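Evby Paired Gripper Kit: evaluation set, bathroom tasks

Version 2, August. Maintained by Aurelia Aigner (recording) and Chae-won Ma (labels and packaging).

Summary

This set was recorded to evaluate the Evby paired gripper kit before a purchase decision at Imhof. It contains 172 episodes of two-handed manipulation around sinks, tubs and toilets, split into 1399 labeled segments. The grippers are held by the operator. No robot arm is involved at recording time.

Contents

episodes/ one folder per episode, synchronized head and gripper video
poses/ gripper trajectories in the floor coordinate system
labels/ segment start, segment end, verb, object
calib/ marker layout and lens parameters

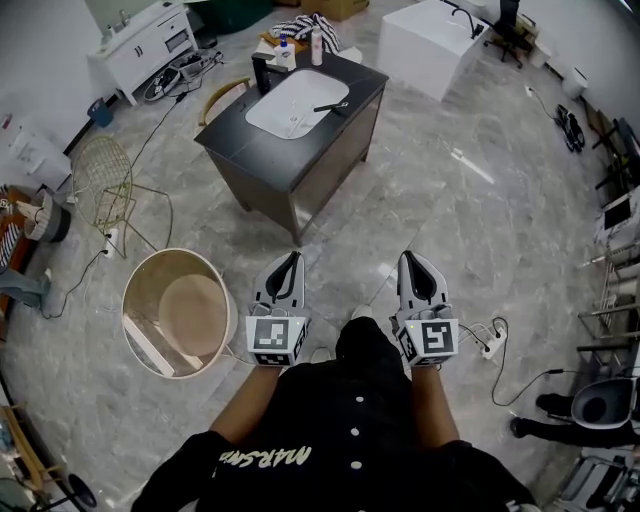
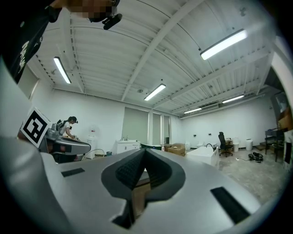 Pose tracking was the main point under review. The kit ships with a default tracker, Borkum, which we ran with stock settings on all episodes. It combines inertial data with marker detections and falls back to inertial data alone when no marker is found. The two cubes in the head view carry different codes, so left and right stay separate in the logs even when the operator crosses hands. Drift after a long fallback is not corrected in poses/. Affected spans are flagged in the column fallback, and 63 segments are flagged for their full length.

Known issues

Ceiling lights enter the gripper view when the tool is angled upward. Auto exposure then takes several frames to settle.
Other people are present in the background of many episodes. Faces are pixelated. Requests for further masking go to the maintainers.
Gripper width is missing in 16 episodes. The field is left blank and should not be read as closed.
Verb labels were made by one annotator. Object names were checked by a second.

Splits

The test split holds all episodes from the final Sunday session. Do not tune on it. Results on the Trududberg kitchen set are not comparable, as that set uses an older marker layout.

Loading

Run load.py with the path to the root folder. Times are in seconds from episode start, distances in meters.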